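4. What people do with a dining table once it is home

I started this part of the study thinking I would write about style. I had a whole coding sheet ready for it (leg shape, edge profile, finish, whether the chairs matched) and I was looking forward to using it. Then I began sitting in people's homes, and the style questions kept sliding off toward something else. People wanted to talk about where the table went, who had wanted it there, and what had been piled on it since. So the section you are reading is mostly about placement and use, and the style material has moved to the appendix.

We recruited 30 households through two furniture stores in Pudley. All of them had bought a dining table in the year before the visit. Rhun Rosser did the first round of visits with me and then handled most of the second round alone, in June, after I had gone back to teaching. Each visit ran as long as the household would put up with us, usually about 80 minutes, and we asked everyone to walk us through an ordinary day at the table before we asked anything about the purchase. I'd do it in that order again. When we tried it the other way around in the pilot, people gave us back the salesperson's words and it took ages to get past them.
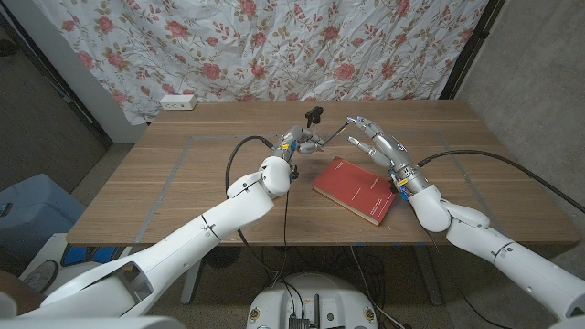

Buyers told us over and over that they had chosen a table for meals, and in 19 of the homes meals were the smaller part of what happened there. Homework came up a lot, and so did bills, sewing, and laundry waiting to be put away. One man repaired radios at his and had strong feelings about glare. Wood did well in these conversations, even with people who had gone into the store wanting glass. A wooden table like the one in Figure 1 was something they felt they could lean on and work over, with a small black-handled tool in one hand, in a way they would not risk on a glass top. I had expected the scratches to bother them more. Several people showed us their scratches with real affection, and one woman made me run my thumb along hers.

Figure 1. Work at a wooden table.

Placement was where the arguments were. The Jaidee, a long table with a fixed top that sold well in both stores, was nearly always set in the middle of the room on delivery day and then pushed against a wall within a few weeks. Owners blamed the room. My own feeling is that the showroom does some of the damage, as the floor there is so open that a big table looks modest. The Trileck, the drop-leaf one, had the opposite life. People bought it to save space, put both leaves up for the first visitor, and never put them down again! Rhun thinks this is about the catch, which is stiff. I think it is about liking a bigger table. We have not settled it.

Lighting deserves a paper to itself – I'll just say that eight households had moved a lamp to the table before they had bought a single thing to hang above it, and that they talked about the lamp as temporary even when it had clearly been there for months.

Coverings split people too. Some kept a cloth on all day and took it off for guests, and others did exactly the reverse. We had no code for this at first and had to go back through the early notes to add one. The households with young kids were less likely to bother with a cloth at all, though with a sample this small I wouldn't lean on that.
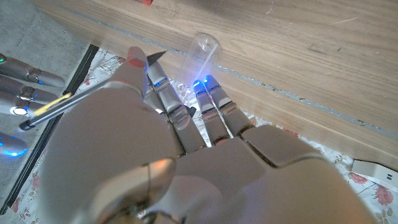
4.1 Coding the visit notes

We typed up the notes the same evening where we could and coded them in Cletolex. Rhun and I each coded every visit separately, then met and talked through the disagreements. Most of those were about the word "use." I had been counting storage as a use and he had not, and after a long afternoon I gave in. Storage now has its own code, and the counts reported in this section leave it out. Where a household did two things at the table at once (eating over homework, mostly) we coded both and did not try to rank them.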